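Food Service Operations II
Unit 6 handout: Receiving and Dry Storage
Instructor: Horacio Maldonado
12/2/25

Read this before the lab. The quiz covers receiving, rotation and the storeroom log. Refrigerated storage is in Unit 7.

Receiving

Most storeroom problems start at the back door. A delivery that is signed for without being checked becomes your product, and the supplier has no duty to take it back. Check each delivery against the purchase order first, then against the invoice. The two do not always match. If you ordered 34 cases and the invoice says 34 but there are fewer on the pallet, write the short count on the invoice and have the driver initial it before leaving.

Refuse cans that are swollen, leaking or dented along a seam. Refuse bags that are torn or have water stains, even if the stain has dried. Flour and rice that got damp in transit may look normal for several days.

Rotation

We use first in, first out. New stock goes behind old stock. Write the receiving date on every case with a marker, on the side that faces the aisle. When you break a case down, the date has to go on the single units too. Students forget this step more than any other.

Where a product has a printed use-by date, that date decides the order, even if the case came in later.

Case study: Henríquez

Henríquez is a family-run cafeteria in Vandondale. Its yearly stock review listed 1,467 units in dry storage. Of these, 183 were past date, and 98 of those were spices and baking goods bought in bulk at a discount. The owners had a rotation rule but no one person in charge of it. In March they gave the job to the opening cook and cut the bulk orders in half.

For discussion: was the discount worth it? What would you need to know to work that out? 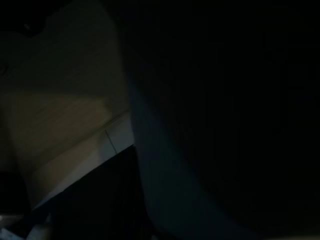
Shelving and conditions

Keep food at least six inches off the floor and away from the wall so air can move and you can sweep. Heavy items go on the lower shelves. Chemicals are never stored in the same room as food, including on the bottom shelf.

Aim for 50 to 70 degrees Fahrenheit. Hang the thermometer away from the door and read it at opening and closing.

The storeroom log

The lab uses the Wuvero log sheet. Fill in date, item, quantity in or out, and your initials. Do not leave blanks and do not use ditto marks. If you make a mistake, draw one line through it and write the correction next to it.

Bring to lab: marker, clipboard, closed-toe shoes, and your copy of the Unit 5 order form.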